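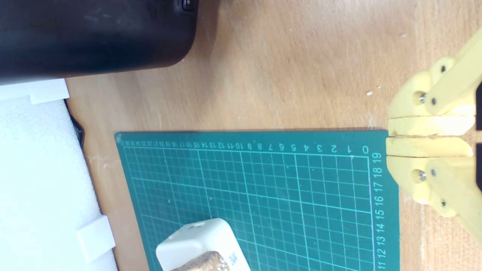 We went to the Cavow open day at Nerkbridge on 12 Sep 2018 to see what a small arm costs to run before we put a bid in for March. Most of the talk at the benches was about spares. The fingers are printed, and Cavow allows 40 pounds a pair in its own budget. The staff advised ordering screws and servos with the arm, as delivery on those takes 7 weeks.

The toast bench was the one we stayed at longest. It needs a table, low walls, a toaster and a sliced loaf, so the props come to very little next to the arm.

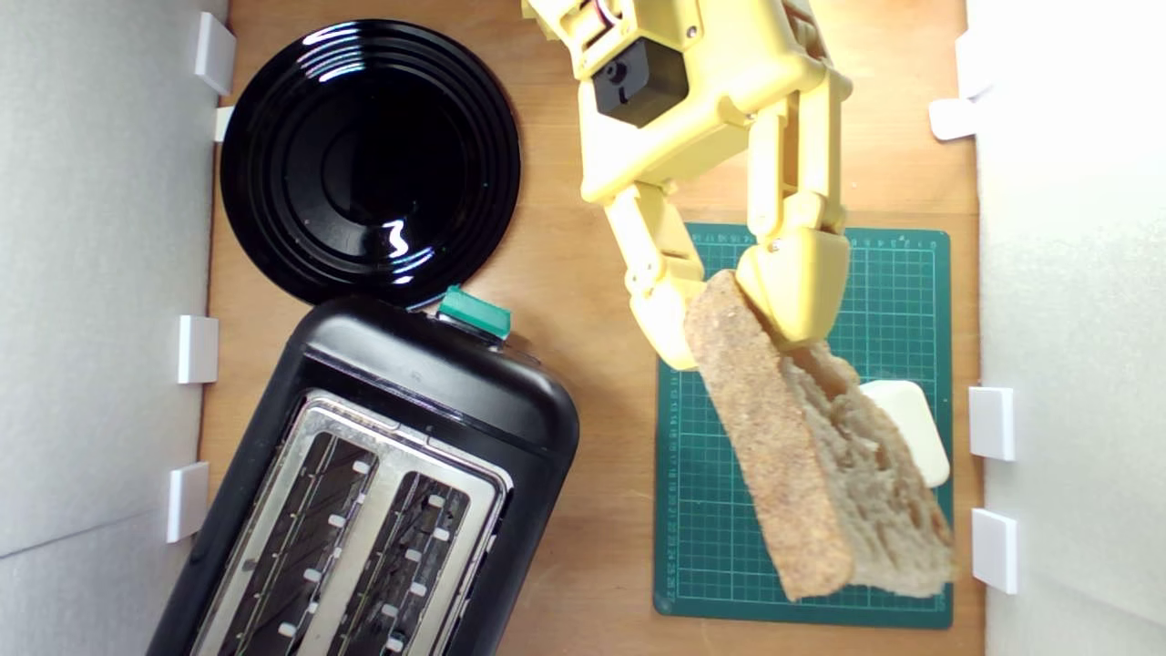

Photo: Tiago Lobo

Bread is a running cost and should have its own line. We had left it out. The walls can be bought as a kit from Lavolum or made up from panels and brackets. We priced the kit at 200 pounds and will probably make our own.

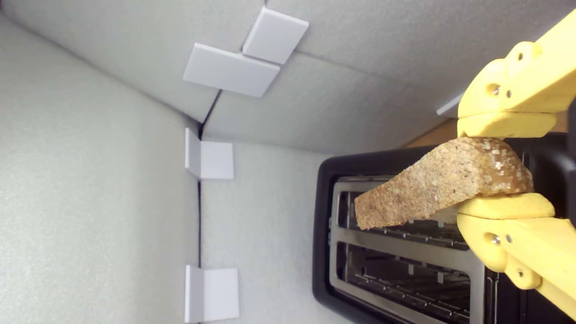 Maeng thought we should budget for two arms from the start and keep one for parts, and said the second would pay for itself the first time a joint failed. We have asked for a quote both ways. Bench space is still to be settled, and so is who pays for the electrical testing.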